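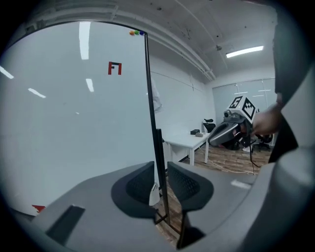 An empty whiteboard is the most honest furniture in an office

I want to defend a habit which many of my colleagues find annoying. At the end of the working day I wipe the whiteboard. I wipe all of it, also the corner where somebody wrote "please keep" and drew a box around it.

I learned my profession in one country and I practice it in another, and in both of them I met the same board. It is full of arrows. In the middle there is a circle with a word in it, and the word was important in January. People sit in front of this board every day and they do not read it anymore. It became a kind of wallpaper.

When our small office moved to Lokeda, we had for the first time a room where the board could stand on its own legs, and I asked for one simple rule. What is written on the board must be copied or thrown away before the evening. Magnets may stay. A small mark which helps people to find their place may stay too, if everybody knows what it means. The rest goes.

The first objection is always that good ideas will be lost. I have thought about this objection seriously. In my former job, at Kandasamy, we kept one drawing on the board for 4 months because it was considered a good idea. In this time we bought a second board, for 400 dollars, so that we had a place to write. The good idea was never used. If somebody had been forced to copy it on paper, he would have noticed in two minutes that half of it was missing.

The second objection is more difficult for me. Some people say that a full board shows visitors that we are working. I understand this wish. A clean room with a table, a chair and a white board can look as if the company will close next week. But I do not think that we should decorate the walls with our old work in order to look busy. A visitor cannot read our arrows anyway, and sometimes he should not read them.

There is also the practical side. Ink which stays for a long time does not want to leave. You rub, and a gray cloud remains, and then the next person writes on top of the cloud with a dry marker. After this even the lamps on the ceiling, which shine in every glossy board and disturb the eyes, are a smaller problem than the dirt.

I admit that my rule costs something. Twice I wiped a list which was needed the next morning, and I had to apologize. I still prefer to apologize two times in a year than to sit every day in front of a question which was answered last winter. Please bring your own cloth, the one by the door is mine.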